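Zeslow Sourdough Crock, 2-Quart

Back in stock as of April 23, 2023, and we are so happy to see it on the shelf again!

If you've been keeping a starter in an old jam jar (we all have, and plenty of great bread has come out of jam jars), the Zeslow crock is a lovely step up. It's a wide, straight-sided stoneware pot with a loose lid, a glazed inside, and a bare clay foot. You can get your whole hand in it. You can get a spatula into the corners, too, as the corners are rounded and there's no shoulder for dried flour to hide under.

The crock was drawn up by Amerley Adjei, who makes it in small firings at the Kotemdale pottery. She bakes rye three times a week and wanted something she could stir hard without chasing it across the counter. So it's heavy! The base is thick and the walls thin out toward the rim, and it stays put when you go at a stiff dough with a wooden spoon.

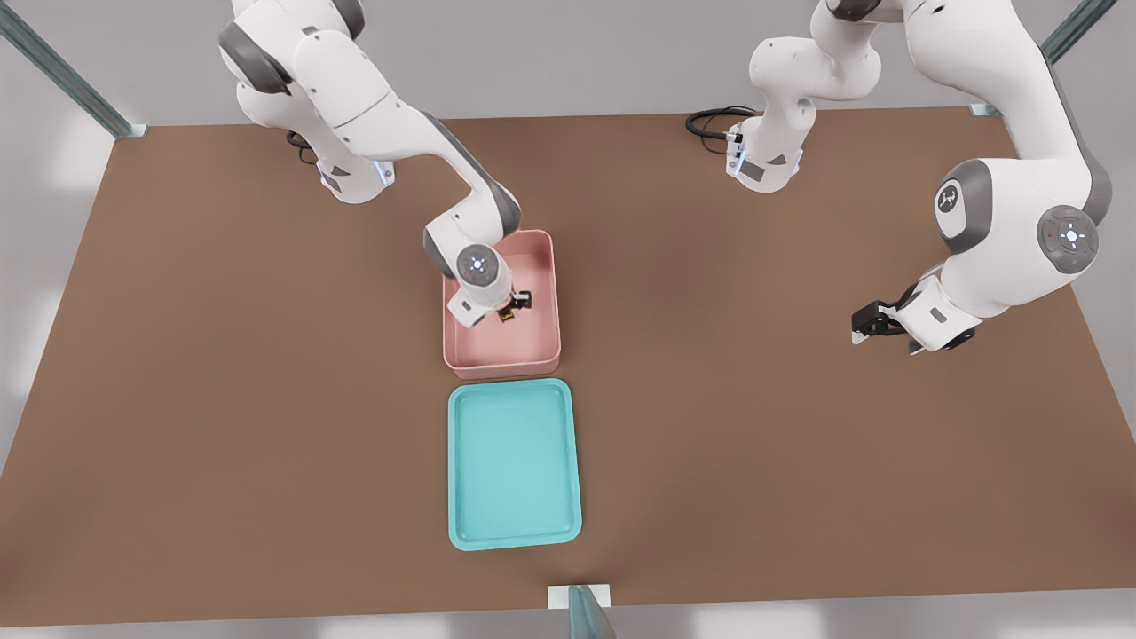
The lid deserves a few words of its own. It sits in a shallow groove and has a small notch on one side, so gas gets out and fruit flies mostly don't get in. There is no rubber ring and no clip. If your starter climbs overnight it will lift the lid a little and settle back down, and the groove catches the drips. We've had one do this on a warm evening in October and the cleanup was a single wipe with a damp cloth.

Inside the wall there are two fine raised lines. The lower one is a handy place to stop after feeding, and the upper one is a good height to watch for. You can feel them with a fingertip as well as see them, which is great at six in the morning before the coffee's on.

Glazes

Kwofie: a deep blue-black, glossy, with a brown edge where the glaze breaks over the rim. The most popular by a long way.
Roko: oatmeal with small iron specks. Each one comes out a bit different, and some are much more freckled than others.
Plain: clear glaze over the gray clay. Quiet and very pretty next to a linen towel.

All three are the same inside: a smooth cream liner, food safe, easy to rinse.

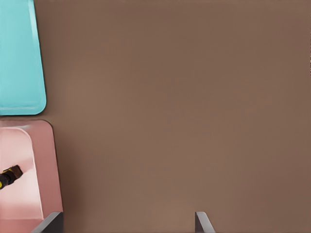

Feeding a starter in it

Weigh the empty crock without its lid and write the number on a bit of tape on the foot. They're handmade, so the weights vary, and once you have yours you can work out how much starter is in there without scraping it into another bowl. Our usual feed is 200 grams of flour and 200 grams of water on top of a couple of spoonfuls of old starter. That makes enough for two big loaves with some left over for pancakes (do make the pancakes).

Stoneware is slow to warm up and slow to cool down. In a chilly kitchen, swish some warm water around the crock and tip it out before you feed. In summer, use cooler water than you think you need and keep the crock away from the stove.

Abdul-Rahman Arthur on our bench team keeps his in the fridge and feeds it only when he's planning to bake. He takes it out the night before, lets it sit on the counter with the lid on, feeds it first thing, and has dough mixed by lunch. His seeded loaf recipe is tucked into every box, and it's a really good one, especially toasted.
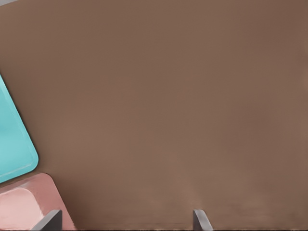

Can I bake bread in the crock?
Please don't. It's made for mixing, feeding, and storing, and the thick base can crack if it's heated quickly in an oven. Use a Dutch oven or a baking stone for the loaf itself.

Details

Capacity: 2 quarts to the rim
Height with lid: 17 centimeters
Material: glazed stoneware, unglazed foot
Dishwasher: fine on the top or bottom rack, though the foot may darken a little with time
Fridge: fine
Oven, stovetop, microwave: no
In the box: crock, lid, recipe card, cotton cover

The cotton cover is for drying days, when you've washed the crock and want air moving through it with the dust kept off. It goes in with the regular wash. A few customers use it as the everyday cover and leave the lid in the cupboard, and their starters are perfectly cheerful, just a bit crusty on top.
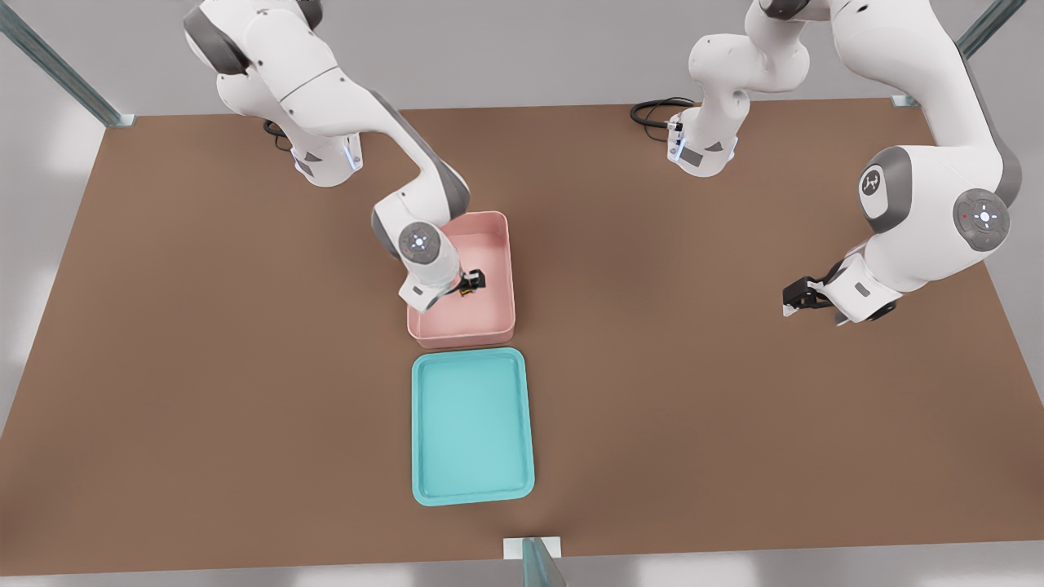 The Kotemdale kiln has turned out 1,104 of these crocks so far, and the shape has changed only once, when the lid knob got wider so floury fingers could grip it. Older lids still fit newer crocks. If you break a lid, write to us with the glaze name and we'll send a replacement from the next firing. The color may be a shade off from your original, especially with Roko.

Crocks ship double-boxed in shredded paper. Rinse yours in warm water before the first feed and let it dry with the lid off.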